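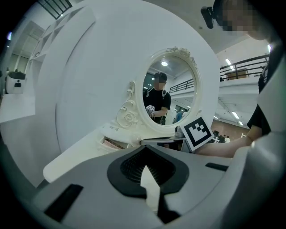 We use cookies to improve your visit and to show you relevant advertising. Accept all | Manage settings

TV and Showbiz Forum > Drama > Triseck reunion special – anyone believe it this time?
Started by Marleny Londoño, 4 Feb 2026

Marleny Londoño
So the Triseck reunion is "definitely happening" again. The one who played the older brother was on a podcast and said he'd had "conversations" and that fans should "keep April free". Every site going has turned that into a confirmed ninety-minute special. I listened to the whole thing. He never says it's been filmed. He never says there's a script. He says he had lunch with the writer and they both got a bit emotional.

Am I the only one who remembers the last time we did this?

hobnob_harry
You are not. Last time it was a "secret table read" which was four of them at somebody's birthday.

pollyfilla
I think you're both being a bit mean about it. He sounded really pleased and he doesn't usually talk about the show at all, he spent years refusing to. Something must have changed for him to bring it up. And April is a very particular month to pick if there's nothing in it!

Marleny Londoño
He's got a play opening in April, Polly. It was mentioned twice in the same interview.

pollyfilla
Oh.
Well, I still think there's something in it.

dunmore77
The petition has 2,006 names on it now, for what that's worth. It was stuck just short of 2,000 before the podcast came out.

hobnob_harry
Worth very little. I signed it under my own name and again as my dog.

dunmore77
Fair enough. But channels do look at that sort of thing. Vurnik came back after fans made a fuss.

Marleny Londoño
Vurnik came back because the repeats did well and the cast were cheap. The fuss came afterwards, when people saw what they'd done with it. Two episodes, half the village missing, and the doctor suddenly married to a woman we'd never met. I'd sooner have had nothing.

castleview
Strongly disagree about Vurnik. The second episode was as good as anything in the original run. The scene in the bus shelter had me in bits, and my husband, who had never watched a minute of it, wanted to know who everyone was.

hobnob_harry
The bus shelter was good. The forty minutes leading up to the bus shelter were people coming through doors and saying each other's names so we'd clap.

castleview
That's what a reunion is though?

hobnob_harry
It's what a bad one is.

tessofthed
Lurker here. My problem with the Triseck story is who's missing from it. Has anyone heard a word from whoever plays Shi? You can't do it without Shi. The last series ended on her getting on that ferry, and the whole point of a special would be finding out if she came back.

pollyfilla
They could do it with a letter, or a phone call. Other shows have managed.

tessofthed
A phone call! After 6 series!

Marleny Londoño
Tess is right, and I notice none of the articles mention her. They all say "the cast" or "the whole gang", and when you read down it's one actor on one podcast. One of them used a photo from the series three launch and captioned it "together again". I wrote in to complain. No answer yet, and I'm not holding my breath.

dunmore77
I did see a post saying Ollov were making it and that they'd booked the harbour again. The person claimed to work in a café down there.

hobnob_harry
Someone who works in a café down there says it every winter. Ollov are busy with that hospital thing in any case.

dunmore77
Companies can make more than one programme, Harry.

hobnob_harry
They can. I'd like to see somebody from Ollov say so in a sentence with their name on the end of it.

castleview
What would it take for you lot to believe it? Serious question. If the trailer went out tonight, would you say it was left over from something else?

Marleny Londoño
A trailer would do me. So would a date in the listings, or the writer saying yes when she's asked. She was asked at a book event last month and talked about her garden.

For what it's worth I'd be thrilled. I've got the box set and I've named a cat after the harbourmaster. I just don't want to spend another spring refreshing a page over something a man said while he was plugging a play.

pollyfilla
I've kept April free.

tessofthed
I'm rewatching series five in case. Still can't work out what Shi says through the ferry window – has anyone got subtitles for that one?

castleview
Mine just say "indistinct".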